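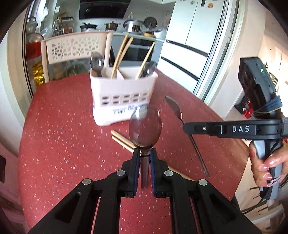 Spoon and chopsticks, red speckled tabletop.

Thread: Stainless flatware rust spots after dishwasher

brostlow_k
Posts: 597
Small brown spots on spoon bowls after 2 cycles. Detergent is powder, water is hard. Knives are worse. Is this the steel or the machine?

Visthorpe
Posts: 3039
Knife steel is usually a hardenable grade with less chromium, so it pits first. Spots on spoons are often iron carried over from something else in the load. Pull any chipped racks or carbon steel and rerun.

yuen8
Posts: 8
Disagree. Chloride from a leaking salt cap does the same thing. Check the cap seal before blaming the load.

Visthorpe
Possible, but then the whole load would spot. He reports spoons and knives only.

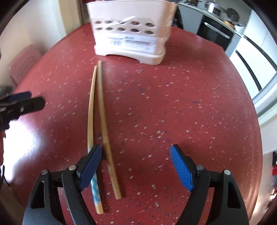
Wood should stay out of the machine whatever the cause turns out to be. Heat and alkaline detergent raise the grain and lift finishes. I would hand wash anything like the pale chopstick with the light blue pattern on its lower section. Dry it flat.

yuen8
Agreed on wood. Still check the cap.

brostlow_k
Cap was a quarter turn loose. One rack tine is also chipped. Fixing both, will run it empty Monday.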